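About Oberholzer

Last updated: August

Oberholzer is a small translation office in the town of Plolberg. We translate letters, contracts and user manuals between German, Polish and English. The office was opened by two colleagues who before worked for a big agency and wished to know their customers by name.

Today we are still a small team. Each text is read by two persons, first the translator and then a second reader who did not see it before. This takes more time, and we tell it to the customer already in the offer. Last year we finished 493 orders, the most of them under 30 pages.

Kwesi Opoku is responsible for the English texts and also answers the telephone in the mornings. 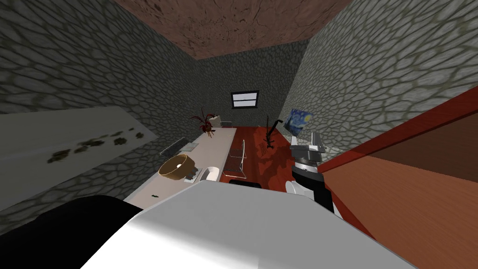

For certified translations please send us first a clear copy of the document. The original you can bring later, when you collect the work. Prices are counted by the line, and the offer is free of charge.

This website uses cookies. By continuing you agree to our cookie policy.

Related
Our prices
Certified translations
Customer story: Celtelico
Customer story: Jellatell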